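Ellomach Board Games Library
Thread: changes to the lending collection, starting in December

1/ The Ellomach Board Games Library will introduce new lending arrangements in December. This thread sets out the changes for members at the Ustgate and Vuscombe branches. Please read all of it before making a reservation.

2/ The collection now stands at 3,359 titles. Of these, 2,000 may be taken home. The others remain for play at the branch, including all out-of-print games and any title with a single known copy in our catalogue.

3/ The loan period for large games will rise from two weeks to three. Small card games stay at two weeks. A loan may be renewed once, unless another member has reserved the title.

4/ Expansions will be lent separately from their base games. Members who want both must reserve both. The catalogue entry for each expansion now states which edition of the base game it fits.
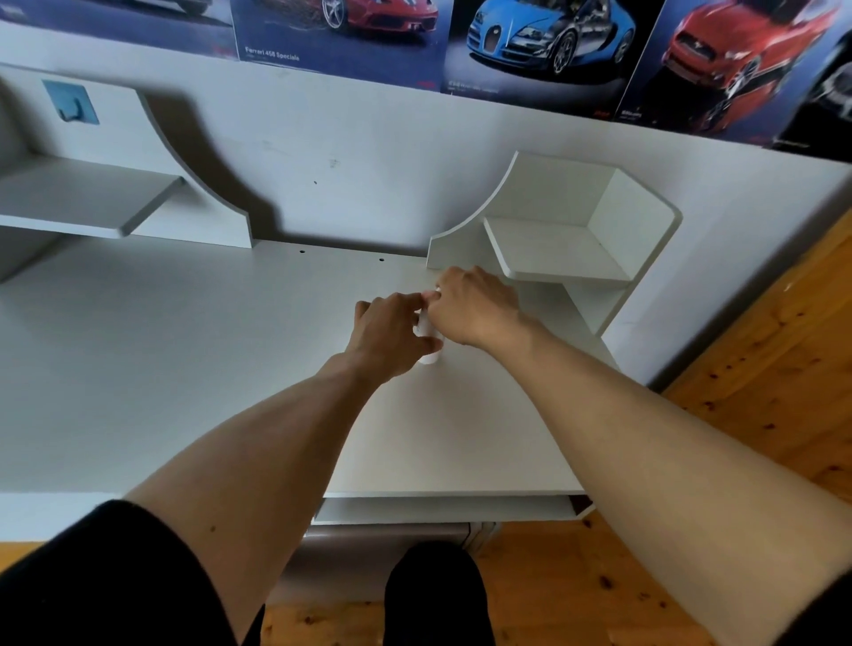
S. Safavi
Collections Officer, Ellomach Board Games Library

5/ Each returned game is checked against its contents list. Members are asked to do the same at home and to report any missing piece on the slip inside the lid. No charge is made for a first missing piece.

6/ Cards should be returned in their original decks. Shuffled decks take staff a long time to sort, and deck-building games with 200 cards or more will now carry a printed sorting guide. Please do not use rubber bands.

7/ We are adding 80 titles this winter. Most are co-operative games for two to four players, which members requested more than any other type in our last survey. The full list is on the noticeboard at both branches.

8/ Reservations for the new titles open at 10 am for Ustgate members and at 2 pm for Vuscombe members. Each member may hold two reservations at a time. Uncollected games return to the shelf after five days.

9/ Legacy games, in which cards are torn up or boards are written on, will not be lent. Groups wishing to play one over several months may apply for a table at Vuscombe and must supply their own copy.

10/ Existing loans are not affected and keep their present return dates. Questions may be sent by reply to this thread or asked at either desk during opening hours.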